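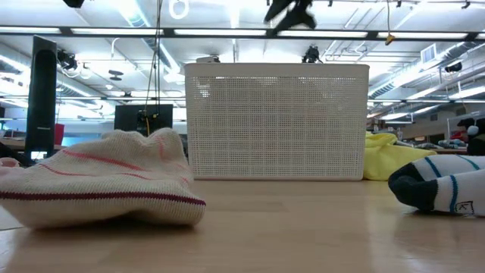
1. Opening

Good morning. I'm Hamidreza Nikzad, and I look after operating rules for the two-arm tables at Drilier. I have 20 minutes, then questions. Slides go to the organizers afterward.

Subject is rules for laundry handling stations. Socks, cloths, a basket, two arms. Small parts, soft parts, nothing heavy. People relax around that kind of work, and most of our written rules come from that.

Ask the room: who has a written rule for what may lie on the table before motion is enabled? Wait for hands.

2. Where the rules came from

We started with a 2-page sheet borrowed from the Najafi cell, which handles rigid boxes. It said "clear the work area." With laundry the work area is never clear. The clothes are the work.

In March we went back through 434 logged runs at Sekport. 313 had a complete start record. The rest were missing the operator's initials or the item list, so we couldn't use them for anything. Say this slowly. The first rule we rewrote was the one about paperwork.

3. Before the start

Items for the run go on the tabletop and nowhere else. Anything on the floor stays out of the run.

Bin position is checked against the layout card. If the bin has moved, the card wins.

Both grippers start open and empty. The operator looks at each one and says so out loud. Saying it felt silly for a week or so, then it was normal.

Cables near the wrists get a slow pass through full travel before the first run of a shift.

4. Hands and the table edge

The table in the next slide has an arm at each side and black metal framing around the work area. Point out the right arm over the yellow cloth, then the left gripper, open over bare wood. Two arms, so two places to watch.

Our rule is that no hand crosses the framing while motion is enabled. Fixing a sock counts. Pulling a tag straight counts. Stop first, then reach.

Mention the Pito question here – they wanted an exception for slow mode. We said no and wrote down why. Their operators couldn't tell slow mode from a pause by looking at the arm. 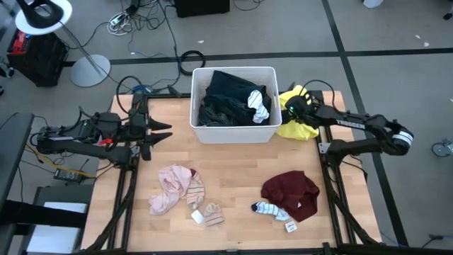 5. Tags and loose parts

Small white tags can end up on the table next to the socks. Rule 9: a tag is listed as an item or removed before the start. We had both practices going at once, and the records from the two shifts couldn't be compared.

Same for dark clothes in the bin. List each garment going in. "Dark pile" was a real entry in the log.

6. Stopping and restarting

Anyone in the room can stop a run. Only the operator who signed the start record can restart it. If that person has left, it's a new run with a new record.

Audit is the first 100 runs after any change to the sheet, every record read in full. After that we sample.

7. Close

Current sheet is four pages. I would like it to be three. If you have a shorter version of the restart rule, please find me at the break.

Questions. If asked about force limits – separate document, offer to send it.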